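Zendunton Opens Registration for Spring Furniture Repair Courses

ZENDUNTON, 14 February 2025 – The Zendunton Repair School has opened registration for its spring program of evening courses in household furniture repair. Classes begin in May and will be taught in the school's new rooms on Orkell Street, which have 80 percent more floor space than the old site behind the hardware store.

The program covers the pieces people bring in most often: dining chairs with loose joints, drawers that stick, scratched tabletops and small tables that wobble. Students work on their own furniture from the second session on. Anyone who does not have a piece to repair can choose one from the school's stock of donated items.

"Most of what we see is worth fixing," said Delia Ojeda, director of the school. "A chair comes in with one bad joint and the owner has already bought a new set. We would like to catch a few more of those before they go to the curb."

What the courses cover

The basic course runs for 12 weeks, with one session a week. It starts with glue, clamps and simple joints, then moves on to cleaning and refinishing. Students learn how to tell an old finish from a newer one and how to test a cleaner on a hidden spot before using it on the whole piece.

A shorter course on tables has been added this year. It deals with round and oval tops, water rings, burn marks and legs of uneven length. Gisela Figueroa, who ran her own refinishing shop before joining the school, will teach it.

"Side tables get more wear than people think," Figueroa said. "Cups, plant pots, lamps that get dragged across the top. The wood will take a lot, but the finish goes first, and then the stain sets in. We spend a full evening on rings alone."

Figueroa asks students not to sand anything before the first class. Veneered tops are easy to sand through, and a thin layer of old wax can often be removed with a soft cloth and a mild solvent. 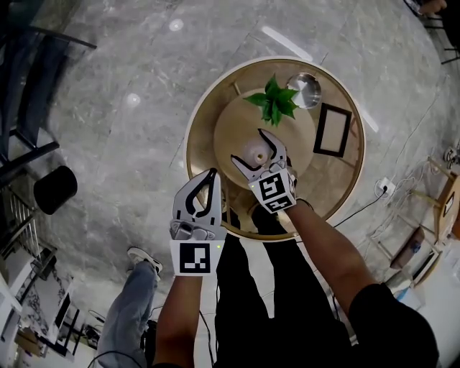 Fees and registration

The fee for the basic course is $30 per session, including glue, sandpaper and the use of all hand tools. Students pay for their own finishes, which are sold at the school at cost. The course on tables carries the same fee per session. Reduced rates are available for students, retirees and residents who receive housing assistance.

Registration forms can be picked up at the front desk or requested by mail. Places are given out in the order the forms arrive. People who were on the waiting list last fall will be offered a place first and do not need to apply again.

Furniture should be brought in on the evening of the second session. The loading door is on the Trokau Lane side of the building and is wide enough for a dresser – larger pieces such as wardrobes and beds cannot be accepted.

About the Zendunton Repair School

The Zendunton Repair School offers evening instruction in the repair and care of household goods. Its move to Orkell Street was supported by a grant from the Tomaszewski Fund, and $2990 of that grant was set aside for new clamps and workbench vises. The school also accepts donated furniture in repairable condition.

Press contact: Delia Ojeda, Director, Zendunton Repair School, Orkell Street, Zendunton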